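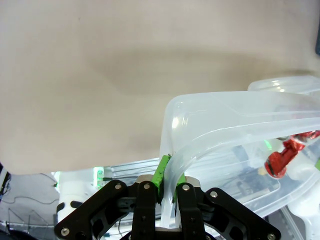 Firnholm Shared Delivery Pilot
Progress report to the Skivar Fund
Prepared by Duyên Nông
29 January 2018

Where we are

The pilot has been running since June, when we took over the back half of the old feed store on Mackay Street and told the shops of Firnholm that we would carry their parcels to their customers' doors by cargo bike. Your grant agreement asks us to report on deliveries, costs, merchant participation and "lessons," and I've taken them in that order, although the lessons kept arriving first.

To the end of this reporting period we have accepted 3,394 parcels from 33 shops. The biggest single sender is the bookstore, followed by the pharmacy and then, to everyone's surprise, the yarn shop. Yarn is the ideal freight. It's light, it doesn't leak, and the people who order it are home. If every shop in Firnholm sold yarn I could have written this report on a postcard.

First-attempt delivery stands at 70 percent. Our proposal promised better, and I was the one who wrote the proposal, so I've had a few months to reflect on the confidence of my earlier self. Failed first attempts are mostly apartment buildings with broken buzzers and customers who picked the afternoon window and then went to work as usual. We've stopped offering the afternoon window on weekdays. Complaints about its removal have come mainly from people who were never home for it.

Bikes and riders

We have two cargo bikes, as budgeted. The first has given us no trouble beyond tires and brake pads. The second spent much of the fall at the shop with an electrical fault that would vanish the moment a mechanic looked at it. The supplier replaced the wiring harness under warranty after Shigeru Ichikawa rode it there with the fault in progress and refused to turn the key off until somebody came outside. It has behaved since.

Shigeru is now lead rider. He has redrawn the routes so that the hill on the north side comes early, with a full battery, and the flat streets by the river come last. This sounds obvious. Our routing software, Skovis, did not think so, and for most of the summer it sent riders up the hill at the end of the shift because the map distance was shorter. Skovis has many fine qualities and a poor grasp of hills. We now let it group the stops and do the ordering by hand, which takes a few minutes at the hub each morning and has nearly ended the practice of pushing.

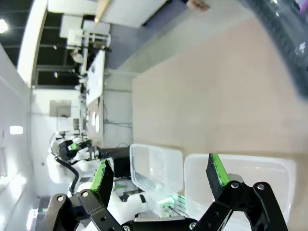
Naveed Lashari wrote, after reading a draft of this section, that ordering routes by hand is fine while the person doing it is Shigeru, and that the pilot is supposed to show whether the thing can be run by people who haven't lived on that hill their whole lives. He would like to see the street order written down before spring. So would I. A first version exists in pencil on the back of a delivery manifest and will be typed up with the gradients marked, at which point I'll send you a copy.

Merchants

Signing up shops was easier than getting parcels out of them on time. The agreement says parcels are to be labeled and ready at the counter by the morning pickup. In practice, the rider arrives and is told it'll just be a minute. Our riders are polite people and they wait, and by the end of the pickup loop the first delivery is already late.

We tried reminder texts, which were ignored. We tried a small late fee, which was paid cheerfully and without any change in behavior — it was cheaper than hiring someone to pack. What has helped is reversing the pickup loop every other week, so that a shop that dawdles one week finds itself waiting behind another dawdler the next. Two of the slowest have become punctual and rather stern about it.

Labels are the other sore point. We hand out printed ones and most shops use them. A few still write addresses on whatever is closest, and one parcel came in marked only "Aunt Carol, blue porch." It was delivered at the first attempt, so I suppose it counts in our favor.
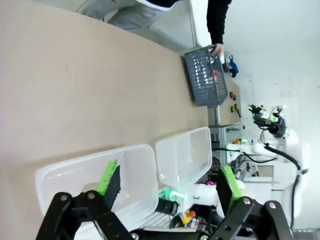

Two sizes of clear plastic container.

Costs

The pilot is under budget on rent and over budget on insurance. The rent saving comes from the landlord's view of the back half of a feed store, with which we agree. The insurance overrun comes from the fact that our original quote treated the bikes as bicycles, and the renewal quote treated them as small trucks. Aqeel Zaidi spent a good part of November persuading the broker that they are something in between. The final premium lands nearer the truck end. We've moved the unspent rent across to cover it, as clause four of the agreement allows, and the full ledger is attached separately.

Merchant fees cover rider wages in a busy month and don't in a quiet one. December was busy. January has been the other kind. I don't want to dress up December as a trend, though I did enjoy it.

We haven't touched the contingency line. I mention this partly because you asked and partly because I expect to touch it soon: the roll-up door at the hub now goes up on request and comes down when it feels like it.

The evening collection counter

This wasn't in the proposal. After enough failed deliveries had piled up on our shelves, customers began turning up at the hub at dusk to ask for their things, and it seemed rude to send them away. We now keep the counter open into the evening on weekdays. Use has grown steadily, and some customers have started choosing it over home delivery, which saves us a trip and slightly undermines the premise of the grant.

Hammad Bangash runs the counter and would like a proper shelving system, by surname, in place of the present one, by memory. I've asked for quotes. We'd also like your view on whether counter collections may be reported as completed deliveries. At present we list them separately, in a column of their own, and they aren't in the first-attempt figure.
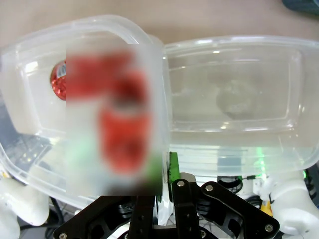
Clear plastic containers side by side on a beige tabletop.

Next period

The typed street order, with gradients, goes to all riders and to you.

Building access: we're writing to the landlords of the apartment blocks with the worst buzzers. One has replied to say the buzzer is working. We'll be visiting him with a parcel.

Shigeru will train a relief rider, so that he can take the vacation he has now postponed twice.

The Skovis contract is up for renewal. Their sales team has offered us a discount and a webinar. We'll probably accept the discount.

The door will be repaired.

Duyên Nông
Firnholm Shared Delivery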